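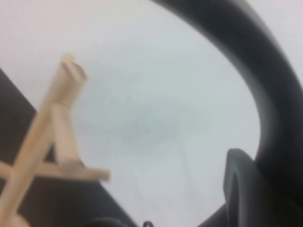 Pale wood sticks, notched end.

Priltemell break room and kitchen, monthly walk-thru, July
Form 2901. OK / FIX / N/A, comments after.

1. Exits clear. OK. Back door sticks a little, push hard.
2. Extinguisher by sink. OK, needle in green. Tag no. 3611.
3. Smoke alarm. FIX. Chirping. Battery ordered from Relo, due Thursday.
4. Outlets near water. FIX. Left one didnt trip on test. Taped off, do not use till the electrician signs.
5. Mugs and hanging stuff. OK. Keep mug trees well back from counter edges, wide base down flat. Chipped mugs go in the bin, not back on the peg. 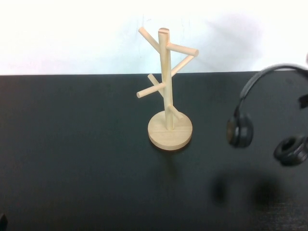
6. Microwave. OK. Door seal good. Inside gross, wiped.
7. Fridge temp. OK. Log sheet full, new one printed.
8. Floor. FIX. Mat by the Cladari dishwasher curls up at one corner. Trip hazard, second month running.
9. Tables. OK. No wobble, no splinters, edges smooth. Wipe down at end of shift, spray is under sink.

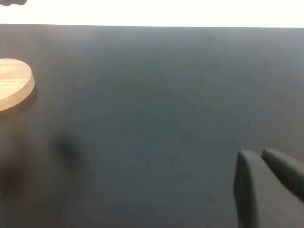
Same spray for the counters, but not on the Liu hotplate until it's cool. Label on the bottle is peeling so write a new one.

10. First aid box. FIX. Low on small bandaids, burn gel missing. Reorder item 621, box of 100.
11. Lights. OK, one tube flickers, watch it.

Four fixes open. Recheck item 4 frist.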